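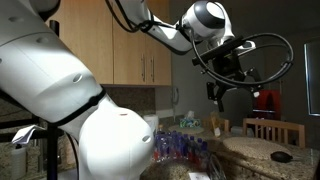 Fórum > Casa e Jardim > Ervas aromáticas

Malta, preciso de ajuda com os coentros antes que desista disto de vez. É a terceira sementeira que me espiga sem dar uma mão-cheia de folhas decente! Semeei em vaso fundo, terra nova, varanda virada a nascente, e aquilo faz quatro folhinhas bonitas e depois dispara um talo fininho para cima e começa logo a pensar em flores. O resto da varanda vai bem (o manjericão está uma selva), por isso não me parece que seja falta de jeito. Ah, e os rebentos estão a tombar, alguns fazem uma curva larga e ficam pendurados como o cabo preto que se vê ali na foto. Devo pôr um tutor ou corto tudo e começo de novo? As sementes são Putora, pacote normal, as inteiras.

varandadaphil
Philomena Amegashie, Setúbal

---

tiazefa_horta escreveu:

Olá Philomena! Corta e começa de novo, filha. Coentro que decidiu espigar já não volta atrás, podes tirar-lhe o talo todas as manhãs que ele faz outro. Em que altura semeaste? Se foi em junho está explicado, os coentros detestam calor. Eu cá só semeio a partir de outubro e tenho folha até à primavera, às vezes com geada por cima e tudo.

---

varandadaphil escreveu:

Semeei em maio, depois em junho, depois outra vez em julho, por teimosia. Pronto, já estou a ver o problema. Mas a minha vizinha tem coentros o verão inteiro num vaso ao lado da porta da cozinha, e isso é que me faz confusão!!

---

nunomorais_77 escreveu:

A tua vizinha se calhar compra no supermercado e enfia no vaso, a minha sogra fazia isso.

Agora a sério, discordo um bocadinho da tiazefa. Dá para ter coentros no verão, só que não pode ser com sol a bater. Eu ponho o vaso atrás dos tomateiros e semeio um bocado de 3 em 3 semanas. Não duram muito, mas quando uns espigam já tenho outros a sair. E rego de manhã cedo, antes das oito. Terra seca uma tarde que seja e eles entram em pânico.

---

tiazefa_horta escreveu:

Isso de semear de 3 em 3 semanas é muito bonito mas gasta-se um dinheirão em sementes para meia dúzia de raminhos. No meu tempo esperava-se pelo fresco e comia-se salsa no verão.

---

nunomorais_77 escreveu:

Dinheirão? Compro um saco de 1000 sementes na Brestalix e dura-me mais de um ano. E salsa numas amêijoas, ó tiazefa, isso não se diz num fórum público.

---

quintal_da_lu escreveu:

Meto-me só para dizer uma coisa que ainda não vi aqui: partiste as sementes, Philomena? Aquelas bolinhas trazem duas lá dentro. Eu passo-lhes o rolo da massa por cima, de leve, e deixo de molho de um dia para o outro. Nascem muito mais certinhas. Quanto aos que estão a tombar, a mim parece-me que estão demasiado juntos e à procura de luz. Desbasta sem dó, os que arrancares vão para a salada.

---

nunomorais_77 escreveu:

O molho nunca me fez diferença nenhuma, já experimentei com e sem. Partir, sim.

---

varandadaphil escreveu:

Não parti nada, atirei aquilo lá para dentro às mãos-cheias, devem estar uns em cima dos outros, coitados. E o vaso tem 30 cm de fundo, chega?

---

quintal_da_lu escreveu:

Chega e sobra. Faz-lhe só uns bons buracos em baixo, que a raiz é comprida e não gosta de água parada. E não transplantes! Semeia logo no sítio.

---

varandadaphil escreveu:

Combinado. Vou deixar dois pés destes ir à flor para guardar semente (as abelhas agradecem), o resto vai fora, e semeio uma parte agora à sombra do manjericão, como diz o Nuno, e outra em outubro, como diz a tiazefa. Depois venho cá contar qual dos dois tinha razão.

---

tiazefa_horta escreveu:

Tenho eu. E os talos que arrancares não os deites fora, pica-os para uma açorda.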